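# How a robot learns to sweep

Do you have a small brush and a dustpan at home? For you they are easy to use. For a robot they are quite hard!

We are building a robot with two arms at home. We call it Fulska. Each arm ends in a gripper, and a gripper is the part which holds things, like your hand.
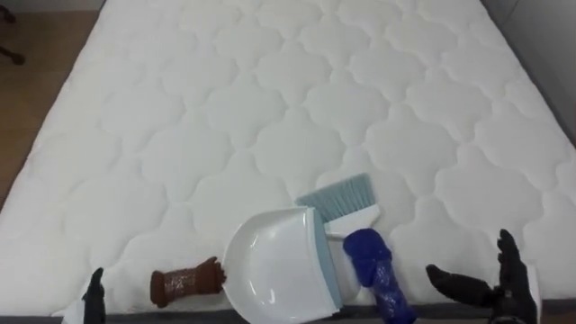 When you pick up a brush, your skin tells you if it is slipping. Fulska has no skin. If a handle is thin and smooth, it can turn around between the fingers. A thicker handle gives the fingers more to press on, so a builder can put a soft wrapping on it. Try this yourself – wrap a pencil in a cloth and hold it with two fingers only.

The two arms must also work together. One holds the dustpan still, the other moves the brush. In June we wrote 16 small steps for this job, and 3 of them are only for waiting!
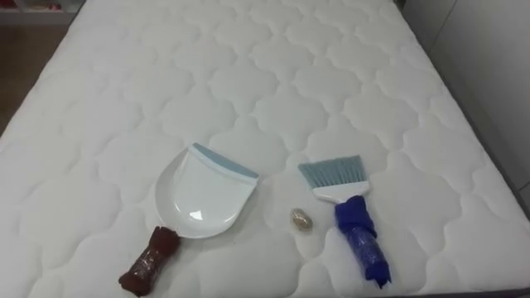 *A dustpan, a brush and one small pebble between them.*

A pebble is good for practice, it is easy to see on white. Dust is much harder. To find dust, a robot needs a sharp camera and good light. We will try with rice first, then with sand.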